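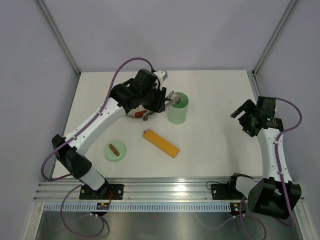

Page last changed: 9/10/26

Fault report: left arm cable, tabletop cell
Noreen Jafri, Karim Matar. Supervisor: Jarosław Ostrowski

3.1 Background
The cell has two arms on one aluminum rail. The left arm holds an object near the cup while the right arm waits with its gripper open. Each arm has a purple cable running along its links, with slack hanging below the rail. The task script is called Flolik and was taken over from the January group with few changes.

3.2 Fault
During run 40 the left arm stopped in mid-move with its gripper closed. The log showed a loss of communication with the wrist motors at step 3,277. The right arm did not stop. It kept following its own script for five seconds until Karim pressed the stop button. The arms did not touch.

3.3 Cause
We moved the left wrist by hand with power off and checked the cable for continuity. The signal dropped out when the wrist was turned past its usual range. One conductor had broken inside the jacket, 2 cm from the connector. The clip nearest the wrist had been set too tight, so the bend always fell in the same spot.

A second problem was in the software. A lost motor raised an error for its own arm only. We consider this the more serious of the two.

3.4 Repair
The cable was replaced and the clip moved back along the link. Either arm now halts both. Rutilio Galindo tested the change by unplugging each wrist in turn at low speed. Both arms halted every time.

3.5 Open points
The cable on the right arm has not been checked. The wrist limit in the script is still the old value.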